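Gripper drops cloth halfway through a fold, what am I missing?

Posted in Home Robotics > Grippers and Hands
Tags: soft items, slipping, fault finding

merby_tinkerer
Hi all! I've been having a blast teaching a two-finger gripper to fold clothes, and most of the time it goes great. Then about a week ago it started letting go. It pinches the cloth fine, lifts it, gets halfway across the bed, and the cloth slides right out. No error, no beep, the Gravia software still says "holding" and the arm finishes the fold with nothing in its fingers, which is pretty funny the first time and less funny after that.

Stuff I've tried so far:
- closing force up from 4 to 8 (a bit better, then the motor got hot)
- restarted everything, twice
- recalibrated the open and closed positions
- swapped the cable

Towels are fine. It's the thin, soft things that slip. The pads on the fingers are rubber and I can't see any damage. The pinch looks like a good one to me:

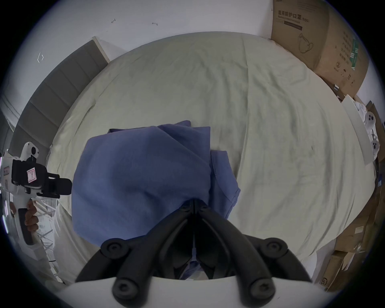
Answers (3)

Sorted by: most helpful

jarman_workshop
Oh, I love this one, I chased the same fault for most of September! Two things are going on, I think.

First, the pads. Rubber picks up lint and whatever softener is left in the fabric, and it goes slick long before it looks worn. Power off, wipe both pads with a damp cloth and a drop of dish soap, wipe again with plain water, let them dry. Run your thumb across. If it squeaks, you're good. If it still slides, get new pads.

Second, the "holding" message. On mine it only meant the fingers had stopped moving. Thin cloth takes up so little room that "closed on a sleeve" and "closed on nothing" read almost the same. Go into the grip settings and close the fingers on nothing, write down the reading, then do it again on your thinnest shirt. If the two numbers are nearly equal, the software can't tell a drop from a grab. Try pinching a double layer, and have it check the reading again after the lift. Mine now stops and waits when it loses the cloth, and I did a little dance when it worked.

Please turn the force back down too! A hot motor is a warning. And keep your fingers out of the jaws while you test, I use a wooden spoon to push the cloth in.

gripsandgiggles
What jarman said about soap. Also check the angle. If the fingers come in at 90 degrees to the bed they grab more cloth than if they come in flat. Slow the lift down as well, mine yanked and I blamed the pads for ages.

oldtoaster
had this with a Medgate one, tightened a screw and it was fine. don't remember which screw sorry

merby_tinkerer
Update!! Washed the pads and the water came off gray, yuck. Force is back to 4 and the motor stays cool. My empty and full readings were only 2 apart, so that explains the "holding" thing. Trying the double layer pinch tonight. Thank you so much, this place is the best.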